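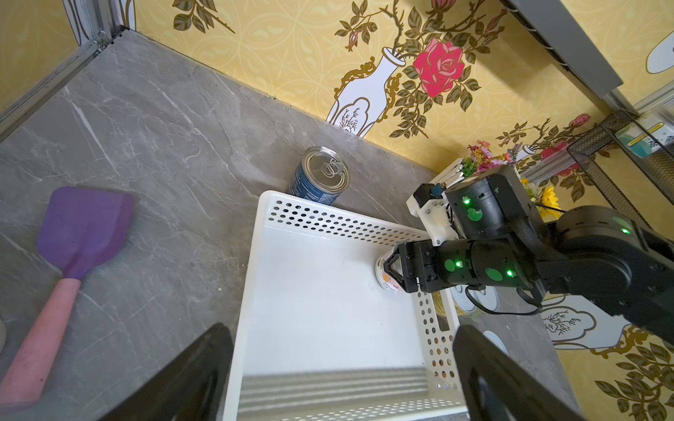 *1 min read*

**Ticket 818: wallpaper edge lifting behind the counter**
Status: open, waiting on second coat
Opened: July 7, 2024

**Problem**
The rose wallpaper has started to peel where it meets the marble. I love this paper (thorny stems, gold-trimmed vases, the big pink-red rose!) so I really want to save it and not strip the wall. The loose stretch is 6 inches long, low down by the counter.

**Tried so far**

1. Wiped the seam with a damp sponge and let it dry overnight. No change, but wow, the yellow came up bright.
2. Pressed it flat with a silicone spatula for 10 minutes. Held until dinner, then popped right back.
3. Dudek seam glue, thin coat, smoothed with the same spatula. Huge improvement! Only 2 inches still lift.

**Counter setup**
The white basket with the holes stays on the marble, and so does the black mesh holder. I'd like to keep both if they won't rub the paper. Should they sit farther out while the glue cures?

**Reply from Tririer support**
Yes, pull everything a hand's width from the wall until the seam is firm. Second coat tomorrow, same amount.

**Next**
Second coat, then a thin bead of clear Plostard caulk along the marble. Can't wait to see it flat again!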